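Equipment Planning > Manipulators and Grippers

Posted 02/10/2022 by Skalletti

Our department is preparing a capital request for a second manipulation cell. The arm is quoted by Miketti and the gripper by a separate distributor. The request must cover two years of operation. Members who have submitted similar requests are invited to comment on the division between purchase and support costs.

Sturilness wrote:
We advise entering the wrist force sensor as its own line. In our last request it was folded into the gripper price, and the recalibration fee was refused in July as an unlisted item. Please also confirm the lead time in writing. Ours was quoted at 8 weeks and came to 12.

Lâm wrote:
I do not agree that the sensor should be separate. Our purchasing office treats every line above $1000 as requiring its own competitive quotes. A single end-effector package, with calibration named in the text, passed without questions.

Skalletti wrote:
Thank you both. Our office has a similar threshold, so the package may be the better course. The new cell is intended for the same class of task as the present one, small plastic building blocks and a studded baseplate, and the payload requirement is therefore modest.

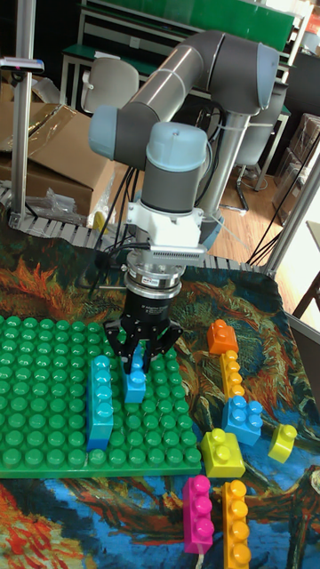
Sturilness maintains that a modest payload does not settle the matter, and that replacement fingers and cables should be budgeted from the first year under either arrangement.

Lâm wrote:
On spare parts I concur. I would place them under consumables.

Tags: procurement, grippers, lab budgets

Contact the moderators | Terms of use | Back to top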